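Plate Compactor Walk-Around, Grusham yard
September 6, 2020

I do this one before the compactor goes on the trailer, and my comments are under each line so I remember what I was grumbling about. 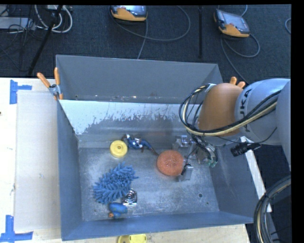

Engine oil – OK
Topped up a splash. I check it on level ground now, after getting a silly reading on the slope behind the Dretton job last December.

Fuel cap and line – OK
Cap seals fine. The line is getting stiff near the clamp, so I'd like a new one before the cold weather!

Air filter – REPLACE
Filthy. We did 130 feet of base gravel with it and that stuff gets everywhere. Ordered one from Brophy (they had it in stock, hooray).

Drive belt – OK, watch
A little shiny on one edge but no cracks. The guard is back on with all its bolts, and please don't run it without the guard, even for a quick test.

Base plate – OK
Scraped and looked over. No cracks at the welds that I could find.

Rubber mounts – FAIL
One of the 3 I could get a good look at is split most of the way through. You feel it in your wrists long before you see it. Tagged out until it's swapped.

Throttle and stop switch – OK
Stop switch kills it right away. Throttle cable is a bit sticky, so I gave it some oil.

Handle and lifting eye – OK
Handle folds and locks. Lifting eye is tight.

Hour meter – 700
Next big service is due at 800, and I'd book it with Deler early – they were backed up for ages last time.

Result: NOT READY. Leave the red tag on the handle until the new mount and filter are in, then I'll go through the whole list again.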